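Spending the May money before it arrives

3/23/21

So the spreadsheet is back. If you were here last year you'll remember the spreadsheet (and the fight over the label printer), and I'm sorry to say it has grown a second tab. Rongrong Xiao wants our equipment list by the end of the month so the money can land in May, and I have been moving the same few rows up and down for most of a week.

The big row is arms. We have one pair at the bench right now and everybody wants it at the same time. Zhenhua Ye would like a second pair, full stop, no discussion. I'd like a second pair too! But I'd also like spare servos, and a decent box of cables, and maybe a chair that goes up when you pull the lever.

My worry is that we always budget for the exciting thing and forget the stuff that hangs off it. Two more arms means more power supplies, more clamps, more cameras, more table. I priced the small parts from Prernik last night and got to $106 without even trying, and that was before shipping. Fletska wanted $121 for nearly the same basket, but they'd throw in the longer cables, so now I have two columns and no decision.

Then there's printing. The white parts on our arms are 3D printed, and I love that, because a new fingertip is a file and an afternoon. It does mean filament has to be on the list, though, and last year it wasn't, and I ended up paying for it out of my own pocket and sulking.

The tray sorting is what I keep coming back to when I try to work out what we need. It's small stuff in a black tray with three compartments, with an arm on each side and a little camera on each arm, and it eats up a surprising amount of bench for something you could carry under one elbow.

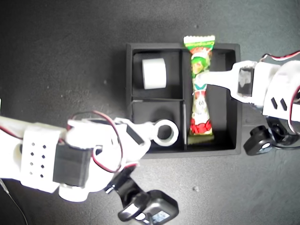
What's going on the list

A second pair of arms, yes. Zhenhua wins. I've put them at the top so that if anything gets chopped, it gets chopped from the bottom.

Spare servos next – one for each kind of joint, and an extra for the grippers. Haiyan Meng thinks I'm being stingy here and she may be right, so I've left her a comment box to yell in.

Small parts from Prernik, I think. I'll order the longer cables separately and see if I regret it.

Filament, in white, so new bits match the old bits. (Vain, I know.)

A second table is the one I'm stuck on. There's room if we shove the shelves along, but Rongrong will ask where the shelves go, and I don't have an answer yet. If you've squeezed two setups into a small room, please tell me how you laid it out. Comments are open and the list is due soon!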